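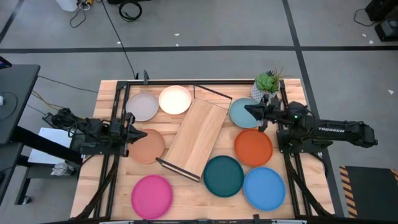
Chapter 4
Store Cards and the Price of Waiting

On 2 January 2020, Kinga Balogh walked into a Kirkik home store to return a lamp. She came out with a dining table, a new line of credit, and the lamp, which she had left the receipt for at home. The table, a Motum, cost $1,495. The credit limit was $3,000, a figure the store arrived at while she was looking for a pen.

The clerk had offered her $100 off for opening the account and no interest if the balance was paid in full by August. Kinga felt she had made money. This feeling is very common at the checkout counter and tends to fade by the time the second statement arrives.

A store card is a form of revolving credit. You may borrow up to the limit, pay some back, and borrow again, for as long as both sides can stand it. There is no fixed end date. The lender asks only for a minimum payment each month, and the minimum is usually small enough to seem like a kindness.
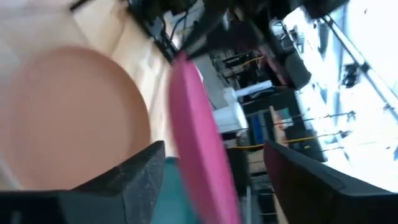

Figure 4.1 A peach-colored plate on a pale wooden tabletop.

The phrase to watch in Kinga's agreement is "if the balance was paid in full." Under a deferred interest plan, interest is worked out from the day of purchase and kept quietly to one side. Pay everything by the deadline and it goes away. Leave even a few dollars unpaid and the whole amount can be added to the bill, going back to the beginning.

Her neighbor Ákos Kovács bought the same table with a plain installment loan from Ukovari.
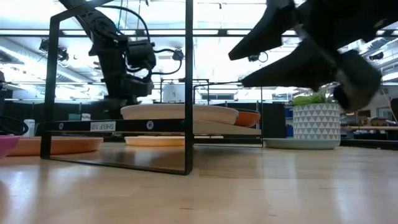
He got no discount and no gift-wrapped pen. He did get a schedule showing every payment, the total interest, and the month it would all be over. He found it dull reading and taped it inside a cupboard door, where it did its job.

Neither buyer was foolish. Kinga's deal was the cheaper one for a person who clears the balance on time, and the store was betting that she wouldn't.
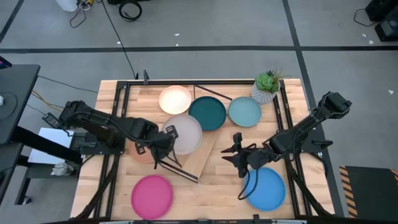

Before You Read

Find a credit agreement, your own or a blank one from a store. Look for the annual percentage rate, the late fee, and the word "deferred." Write down how long it took you to find each one, and keep the list handy. We will come back to it when we work through Kinga's August statement in the next section.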